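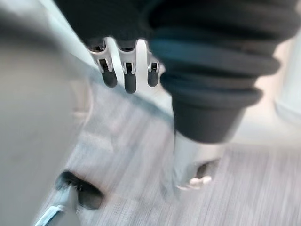 Workshop tips: showing a robot a task by remote control

These notes apply to a robot that is worked from a hand controller while its cameras and joints are recorded. They assume the arm has been calibrated and the stop button tested.

Before the first run

Walk the route with the controller off. Chair legs, door stops and loose cables should be moved well outside the reach of the arm. On carpet, drive the base forwards and back a short distance before starting, as the pile can hold the wheels and the first movement will then be a jerk.

Check sleeves and fabric covers at full stretch and fully folded. A cover that bunches near the wrist can hang into the camera's view or catch between the fingers. Fasten it with a soft strap. Do not use cable ties, which cut through the folds.

Wipe the finger pads with a damp cloth and let them dry. Dust on the pads changes the grip more than most people expect.

Speed

Move at the pace of someone carrying a full cup. The wrist camera smears badly on quick turns, and a smeared stretch is of little use for learning. If a fast move can't be avoided, pause for 3 seconds at the end of it so that the recording has a clear view before the hand closes.

The Skorkik controller has a speed limit under its second menu. We leave ours at 200 mm per second for floor work and lower it for anything near a wall.

Picking things up from the floor

Bring the hand down from above with the fingers open. Stop short of the floor, correct sideways, then lower the last part straight down. Correcting while lowering drags the finger tips across the carpet and pulls the joints out of line.

Guiding by hand

Some tasks, such as folding a cloth, are easier to show by holding the arm and moving it yourself. Hold it above the wrist, never by the fingers. Keep your own hands out of the camera's view as far as possible - the robot won't have them there later.

How many times

For a simple pick and place, record 5 good runs, check them, then go on. Our carpet set at Castham came to almost 658 runs, and the early ones had to be thrown out over a loose camera bracket. Move the object a little between runs and vary the starting position of the arm.

Storing

Park the arm folded, with the fingers slightly open and no weight on the pads. Charge the controller separately.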